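# Two arms and a toothbrush

Getachew Tefera has heard the question often enough that he answers it before I've finished asking. "No, it doesn't save me any time," he says. "I can pick up a toothbrush faster than it can. So can my niece, and she's four."

I had come to the Asadbridge shared workshop in a bad mood about home robots. For years I've been shown machines that fold one towel in a video and are never heard of again. Tefera's build, which he calls Brundska, is a pair of arms over a wooden table in an aluminum frame, and it is supposed to sort small bathroom goods into kits. His sister packs those kits for a shelter. She does it by hand, in her kitchen, and I wanted to know what was wrong with the kitchen.

"Nothing," he says. "I wanted to build the arms. The kits came later, when I needed something to aim at."

That is at least a straight answer. Most people I interview on this beat start with the problem and pretend the machine followed from it.

The grippers are mostly printed parts. Tefera drew the first set of fingers himself in August and threw them out inside a week; they flexed at the base, and anything heavier than a bar of soap twisted out of them. The current ones are black, flat-faced, and thick enough that I wondered how they would get under anything lying on a table. He says they don't have to. They come down on either side of the handle and close.

"When it works, it's boring," he says. "Down, close, up. When it doesn't, you learn what a wrapper is."

The wrappers, I gathered, are the whole story. A bare toothbrush is a stiff stick with a predictable middle. Put it in clear plastic and the fingers may grab a fold of the bag and lift the brush by its packaging, where it swings. The software also has trouble deciding where the handle is under all that shine. Tefera kept a log of his tries at single wrapped brushes: 616 of them so far, 400 of which ended with a brush in the bin. I told him that didn't sound like much. He said the first hundred had been much worse, and that he'd stopped writing down the reasons for a while out of irritation, so please not to ask him for a chart.

Magdy Bouzid rents the bench across from his and did most of the wiring. He is the less patient of the two. "People come in and say, why not a suction cup? Why not a chute?" he says. "And they're right. A chute would be better. If you handed this job to a factory they'd laugh and build a chute."

So why two arms?

"Because Getachew had two arms' worth of motors," Bouzid says.

The motors came out of a closed packaging shop called Trusoretti, which sold off its stock cheaply. Even so, Tefera puts his spending at almost 40 evenings and more money than he'll name in front of me. The control code is borrowed from Nigatu, a hobby project with a small forum behind it, and he has rewritten the part that decides how hard to squeeze. The old version treated everything as if it might run away.

I asked whether the arms work together. Sometimes, he says. One can hold back while the other goes in, and a wrist camera gives each of them its own look at the table.
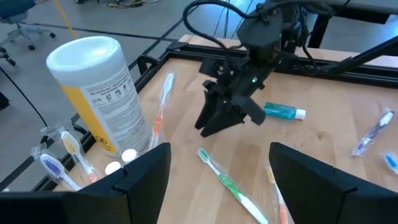

What bothers me is how much of the intelligence is still Tefera's. He spreads the brushes out so they don't overlap. He decides what goes on the table and what stays in the box. If two wrappers stick together he reaches in and pulls them apart — after hitting the stop button, he is careful to add. Take him out of the room and I don't think Brundska fills a single kit.

He doesn't argue. "It'd fill one," he says. "Maybe with three toothpastes in it."

Bouzid thinks overlapping items are next. Tefera would like to leave the brushes alone for a month and try washcloths, which sounds to me like going from bad to worse, and I said so. He has already bought a stack of them.

His sister, meanwhile, is still packing in the kitchen. She has been to see the arms once. According to her brother she watched for a few minutes, asked if they could be made to open the wrappers instead, and went home.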